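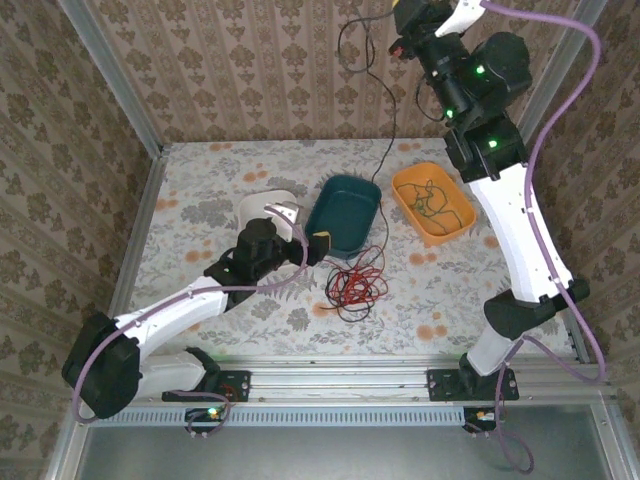 Bins and wires out on the sheet with the orange blossoms.

The Drorkon handheld steamer, after a winter of shirts

14 shares | 3 comments

I've hated ironing since I was old enough to be trusted with one, so when our old iron finally started spitting brown water over everything I decided I wasn't buying another. I wanted a steamer. I'd wanted one for ages! My other half thought it was a gimmick (he still irons his own collars, on a towel, on the bed, don't get me started) but I'd been putting aside a bit of birthday money and off I went.

I looked at two. The Bralto was cheaper and much lighter, but the tank was so tiny I'd have been back and forth to the tap between sleeves. The Drorkon has a tank that screws off the bottom and a proper long cable, and it felt solid in the hand. I ordered it from Iyamu, it came in a box far too big for it, and I had it plugged in before I'd taken my coat off.

First thing to say is that it heats up fast. You fill the tank, click the switch, put the kettle on, and it's puffing away well before the kettle is done. The steam comes out in a good thick push and you can lock the trigger so your finger doesn't get tired, which I didn't find out until March, as it's mentioned once in the booklet under a drawing that looks like a hairdryer.

Cotton shirts come out nicely. Not sharp, if you're the sort who wants a crease down the arm you'll need an iron and there's no way round it, but nice and smooth and fine for work. Dresses and anything floaty are where it really shines, I did a crinkled viscose thing that had been at the bottom of the wardrobe for 4 years and it dropped straight out. Curtains too! I did the front room ones while they were hanging up and felt unbelievably smug. Linen is a slog. It gets there, sort of, if you pull the cloth tight with your other hand, and that brings me to the glove. You get one heatproof glove in the box. It's enormous and it only fits the left hand. I'm left-handed.
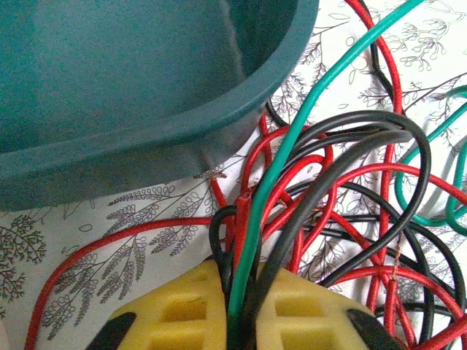 The teal basin, with the leafy print all round it.

Bedding is a mixed bag. I tried a duvet cover over the door and did up to five minutes on each side before I lost the will, and the top half looked lovely and the bottom half looked slept in. Pillowcases are fine. I wouldn't buy it for bedding though, just get them off the line quickly and fold them.

Now the moans. It drips if you tip it too far forward, and it does not warn you, so you get a wet spot the size of a saucer on the front of your blouse just as you need to leave. Keep it upright and go slowly. The tank runs dry after 3 shirts, or two if they're his. And it's loud, more of a gurgle than a hum, so I can't do it with the radio on low.

Limescale is my other worry as our water is terrible. My neighbour Gebremedhin Teshome has had the same one longer than me and he fills his from a filter jug, so I've copied him and so far there's no white crust round the holes. The booklet says to descale it with their own sachets. I've used Illden ones from the hardware shop and they did the job perfectly well.

Would I buy it again? Yes, for shirts and dresses, and I'd still tell you to borrow one first if you mostly wear linen. 4 out of 5. I'd give it the last one back for a right-handed glove, sorry, I mean a glove for my RIGHT hand, the one that isn't holding the thing.

547 people found this helpful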